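Home Posts Making Letters Contact
Search this blog Type and press enter
4 min read

The yellow shelves

My neighbour Ishbel Baird gave me her old shelves in June, because she was moving her things to a smaller room. They are very yellow. My first idea was to paint them, but I asked for the price of good paint and then I decided that I like yellow.

I use the room at the back for my shoe work. I must explain that I am not a shoemaker. I followed the evening course of Thoa Hà last winter and I made one pair which I can wear in the house. Since then I collect materials faster than I use them, and this is the reason for the tidying.

Before, everything was lying in bags. If I wanted a piece of foam I had to empty three bags on the carpet, and then of course I did not find the matching one. Ishbel's brother Ruaridh told me that I should sell the half of it. He says this about all my hobbies.

So on Sunday I made some rules. The foam pieces go on top of the shelves, side by side and all pointing in the same direction. Foam does not like to be pressed, Thoa was always strict about this, and in a bag it gets a fold that stays. The small tools may lie on the lower level. Boxes go in the bin until I have opened them and written on a paper what is inside.

The last rule is the difficult one. I order things and then I forget what I ordered. In one parcel I found 1000 eyelets, and I had already a full jar.

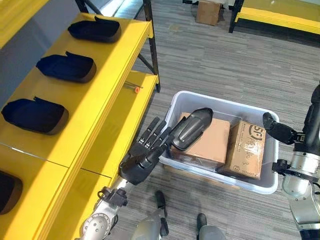 The black foam pieces on their yellow shelf, and the bin with the boxes still to sort.

I am quite content with the top. The bin is less good. I put a grey shoe shape on one of the boxes because it has no place yet, and I am afraid it will live there until Christmas. Maybe I need a hook for such things, or a second bin, but then I will fill the second bin also.

The carpet I have vacuumed two times. Small threads go between the stripes and they do not want to come out. If somebody knows a good brush for this, please write to me.

Next week I want to cut the lining for a new pair, size 38, for my friend Veerle. She has asked for green. I have every colour except green.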